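Speaker notes – "Small Print, Small Portions: pricing for people who skip pricing"
Prikura meetup, June 27, 2025. 14 minutes, leave 6 for questions.

Open cold. No bio. They have the program, and it flatters me.

Ask who has ever read the serving size on anything. Wait. Enjoy the silence.

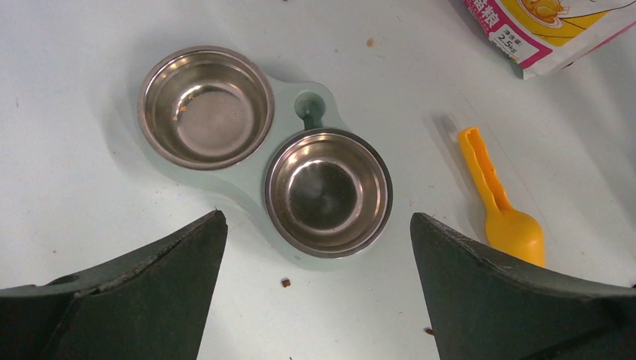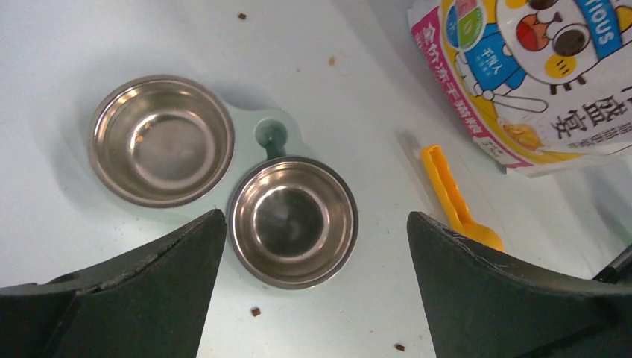
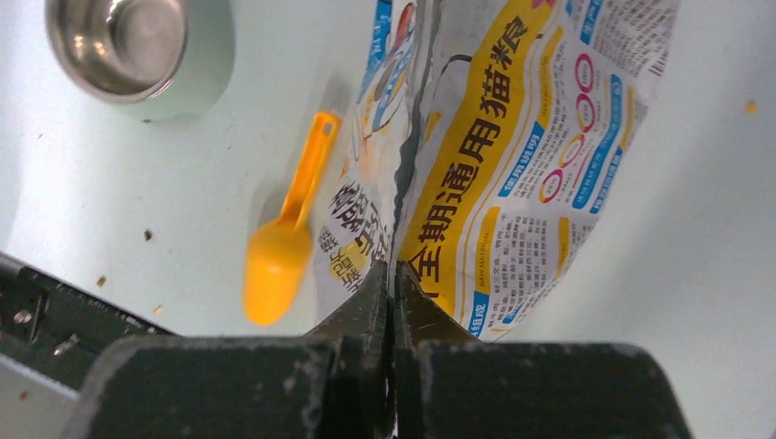
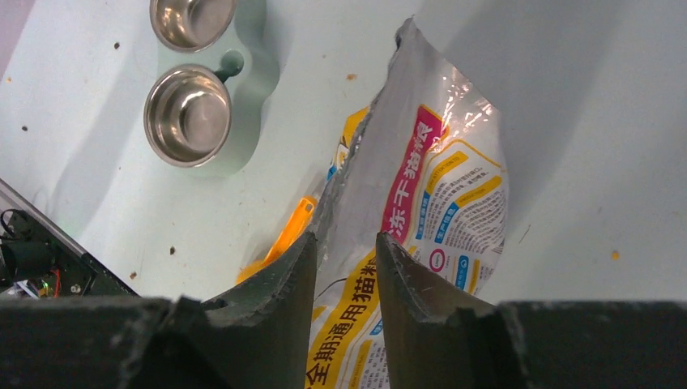
Next: the Ralteritz bill. We rewrote a phone plan page in January and cut it from 695 words to one table. Complaints went up. People had finally found out what they were paying.

(Pause for laugh. If no laugh, keep walking.)

Then Bite, the lunch subscription. Three tiers, and the middle one existed to make the top one look sane. Go slow here – the room will contain at least one person who built a middle tier.

Anholm slide: nine fees, all called something friendly. Read them out in a flat voice. Don't do the accent.

What to ask for on Monday's budget call – no, cut that, it's a different talk.

Close on the one-line test: can you say the price out loud to your mother? Mine hung up.

Water is on the left. Clicker sticks, press twice.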